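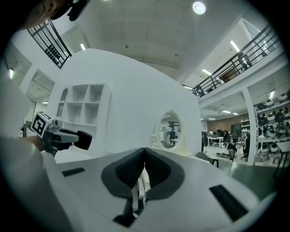 Takemel Vanity Set, student recordings

What is in it

Recordings made by the Takemel robotics club with two hand-held grippers, one in each hand. There are 400 episodes so far. All of them were made at the white room set on the ground floor, the one with the curved wall, the cubbies and the oval mirror. The task list is in tasks.txt.

Folders

raw/ — video and gripper logs, one folder per episode
clean/ — episodes that passed the check
splits/ — train and test lists, 88 episodes in test
notes/ — what each operator wrote down after a session

Known problems

The mirror reflects people. If you train a detector on these files, mask it first. The mask script is scripts/mask_mirror.py and it only works on clean/.

Episode 2851 is numbered wrong. Leave the name alone, the split files point to it.

Marker tracking drops out when the cube on the left gripper turns away from the camera. Gaps are written as empty rows — do not fill them with zeros.

Older logs from September use the Vusevico format. Convert them with scripts/convert.py before loading.

Use

Free for class work and for the Zukuvham entry. Ask before posting any video outside the club.

Contact

Virgil Rusu, data lead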